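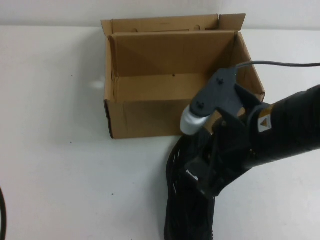

Gruswood Transfer Rumors, data card

Version date: March 2, 2021
Maintainer: Iker Carrasco
Files: rumors.csv, outlets.csv, notes.txt

What it is

A table of 200 soccer transfer rumors, each matched to what the player did by the close of the September window. I started it to check Leltivlow, a site that sells a "reliability score" for rumors and won't say how the score is made. I still don't know how it's made.

Columns

player_id, selling_club, buying_club, outlet, first_seen, fee_claimed, wording, outcome

Outcome is one of: moved, stayed, moved_elsewhere, unclear. There are 18 rows marked unclear. Please don't drop them and then quote me an accuracy rate.

Known problems

Fees are what the outlet printed. Treat fee_claimed as gossip - add-ons get counted or left out depending on who is talking.

Some 20 rows probably repeat one agent's story under different outlets. The Kravets merge script was supposed to catch these and missed most of them.

"Close to signing" and "in talks" are kept as separate wordings. I doubt the difference means much.

Loans with an option to buy are coded as moved. Gunduma codes them the other way, so don't join the two tables without fixing that first.

Use

Fine for classroom work or a blog post. I would not bet on it, and I would not trust a model trained on it.

Corrections go in notes.txt, with a link to the original report.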